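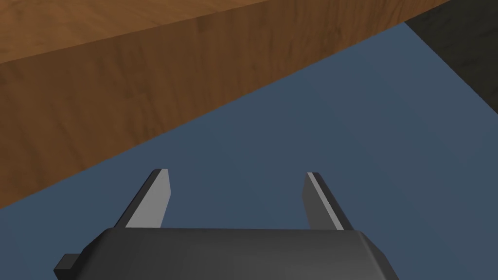
The Fornar 24 Training Bat
By Leonie Hollenstein | September
3 min read

If you've ever coached a team of ten-year-olds, you know how quickly a heavy bat wears them out, and how their elbows start to drop by the second round of swings. The Fornar 24 was made for those kids! It's 24 inches long, with a slim handle and a barrel narrow enough that a lazy swing misses the ball altogether (they'll grumble, and then they'll get better).

We sell it for soft toss and tee work only, so please keep it out of live games.
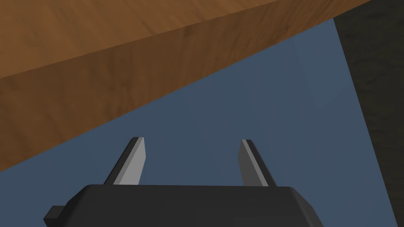 The grip is the same tacky wrap we put on our Skerwood bats, and it comes in 3 colors – navy, red and a green that Afia Wumbei in our shop talked us into. You have 60 days to send it back if your hitter doesn't take to it, and we pay the postage. Team orders go through Ekow Agyeman, who is happy to talk sizes for as long as you like. Order under item number 1633.

60 shares | 3 comments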